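SULBY, February 15, 2019 - The Brilura grocery on McPhee Street will stay open under new owners, ending a wait that began when the store's lease came up for renewal in September.

Jasberg Foods, which runs 11 small groceries in the region, signed a lease on the building this week and will take over the store on the first of next month. The store will keep its name. All of the current staff have been offered their jobs at the same pay, the company said in a written statement.

Brilura has sold groceries at the McPhee Street address for 81 years. It is the only full grocery within walking distance of the older part of Sulby, and the next closest store is across the river, a trip that takes 2 buses for people who don't drive. When the old owners said last fall that they planned to retire, residents started a petition asking the town to help find a buyer. It had more than 1,000 signatures by the end of the year.

The town did not put money into the sale. It did agree to repave the loading area behind the building and to move the bus stop closer to the front door - a change shoppers had been asking for since the sidewalk was rebuilt.

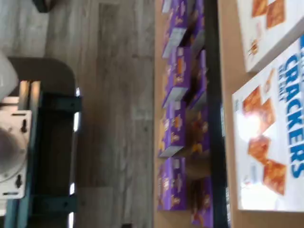

Jasberg said the store will close for three days at the end of the month so that the registers can be replaced and stock can be counted. Regular hours, 7 a.m. to 9 p.m., will stay the same after that. The bakery counter, closed since last summer, is due to open again in the spring with a smaller menu of bread and rolls.

Prices on packaged goods will be set to match the company's other stores. The statement said some items will cost less than they do now and others will go up by a few cents, but it did not give a list. Milk, eggs and most produce will still come from the same suppliers through at least the summer.

Brilura gift cards and store credit slips will be good under the new owners. Customers who have a monthly charge account need to settle it before the store closes for the count - those accounts will not carry over. Bills can be paid at the service desk or by mail.

Home delivery for older residents will continue on the same route. Jasberg said it is looking at adding a second delivery day but has not set a date.

The town will hold a short public meeting on the bus stop move at the Sulby library next month. The time will be posted at the store and at town hall.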